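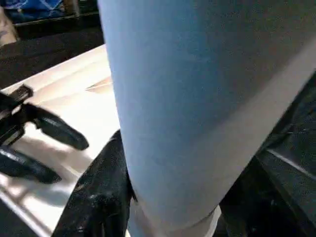
Pale blue, deepening to steel blue.

Wilczyńska Architects is pleased to share an update on the Trurnholm library and community hall. Over the next several posts we will set out what has been agreed with the town, what remains open, and when residents can expect to see drawings.

The practice was appointed in February following an open call. Our commission covers the refurbishment of the 1960s reading room, a new entrance on the south side, and the reorganization of the hall behind it. It does not cover the parking lot, which is under a separate contract.

The existing building has a gross floor area of 1,394 square meters. The approved brief allows us to add a modest amount to this at the entrance and nowhere else. The roofline facing the square will stay as it is.

A number of residents have asked whether the brick front will be painted or covered. It will not. The brick will be cleaned, repointed in lime mortar where the joints have failed, and left exposed. Test panels have been prepared on the north wall, next to the delivery door, and may be viewed from the public path at any time.

The reading room windows are a harder matter. The original steel frames are single glazed and several no longer close. We have studied repair, secondary glazing, and full replacement. Our recommendation to the town is repair with secondary glazing on the street side, and new frames on the courtyard side only.
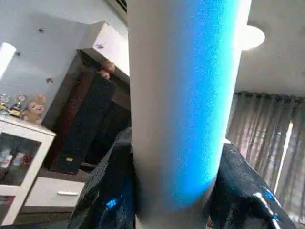 Nele Stevens: Could you confirm whether the courtyard frames will match the old ones in thickness? The replacements at the Wultau school were much heavier and it changed the look of the whole wall.

Thank you for the question. The profiles we have specified are slightly wider than the originals at the sill and the same width elsewhere. A full-size sample will be placed in one of the courtyard openings before any order is made, and the town's building officer must sign off on it.

We are aware of the concern regarding Wultau. That project was carried out by another practice under a different brief, and we do not think it proper to comment on it further.

On access: the present entrance has 3 steps and a side ramp that is too steep under current rules. The new south entrance will be level with the sidewalk. All public rooms on the ground floor, including the hall and the restrooms, will be reached from it without a change in level.

On the hall: the stage will be kept. The fixed seating will be removed and replaced with stacking chairs, which lets the floor be used for markets, classes, and voting days. The storage room for the chairs is behind the stage and opens directly onto the hall floor.

On the books: the open shelves will hold roughly 2,000 more volumes than they do now. The gain comes from lower cases under the windows and from moving the local history collection out of the basement. The basement will then be used for plant and building services only.

The timber linings for the reading room have been developed with Skovetti, who will also supply the issue desk. The finish is a clear oil. Samples are on display in the lobby of the town offices during normal opening hours.

The construction budget was set by the town before our appointment. Questions on cost should go to the town offices in writing. We are not able to answer them here.

During the works the library will operate from the former post office. The lending service, newspapers, and two public computers will move there. Evening events will be paused, and groups with standing bookings in the hall will be contacted directly by the town.

The full drawing set will be published on July 28, 2022. It will include plans, sections, all four elevations, and a planting plan for the courtyard. Printed copies at a readable size will be held at the library desk for those who prefer paper.

Written comments may be left at the desk or sent to the practice by mail. Please give the drawing number where you can. Comments received after the planning application has been lodged should be addressed to the planning office, as we will no longer be able to change the submitted drawings on our own account.

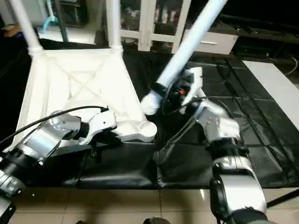 White stool, upside down on the floor.

A correction to our earlier post on the entrance: the canopy will project 600 millimeters beyond the door line, and the columns shown in the first sketch have been dropped. The revised sketch is on the practice website under Trurnholm.

The next update will cover the courtyard drainage and the two lime trees.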